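The slow boat to Wornthorpe

By six in the evening the ferry queue stretched past the fish stalls, and I was so pleased to be in it! I had wanted to make this crossing for years, ever since Nhyira Sarpong, who edits these pages, came home from it sunburnt and talking about nothing but soup.

The boat is called the Fiadzo. She carries 200 passengers, a handful of vans and, on our night, a brass band on its way to a wedding. You sleep in a reclining chair or, if you've booked ahead, in a cabin with two bunks and a round window. I'd booked ahead. I lay there listening to the tubas being moved about overhead and was perfectly happy. 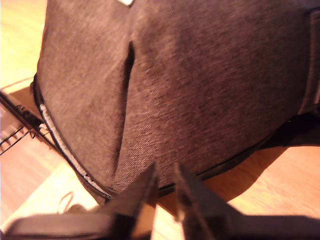
Do you need to book a cabin for the night crossing?

Only in summer and the week before Christmas. The rest of the year you can ask at the purser's window once you're aboard, and there are usually a few left.

The soup comes out at nine. It's a thick white bean thing with smoked fish and a lot of dill, ladled by Vilmos Vass, who has cooked on this route for 19 years and will give you a second bowl if you so much as glance at the pot. I had three. Yuzhen Feng, a retired surveyor at my table, had brought her own pepper.

We came into Wornthorpe just after sunrise, past the long breakwater and the lighthouse with its green door. It's a small town (some 1,000 people once the summer visitors have gone) and all of it seems to be built on stairs. I climbed the lot before breakfast.

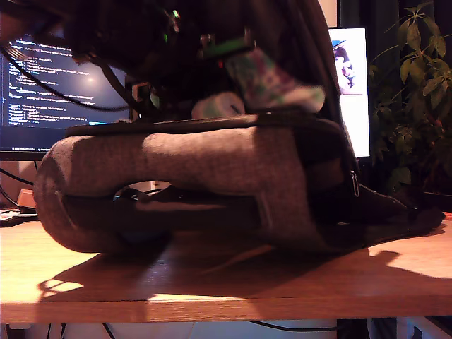

At the top is the old signal house, now a bakery, where the buns are flat, sticky and heavy with cardamom. Take them out to the wall at the back and you can see right across the sound to Panus, with its one white church. On a clear morning you can watch the Fiadzo turn round in the harbour and head back out, band-free and much higher in the water, or so it looked to me. I bought 6 buns for the return trip and had eaten four by noon.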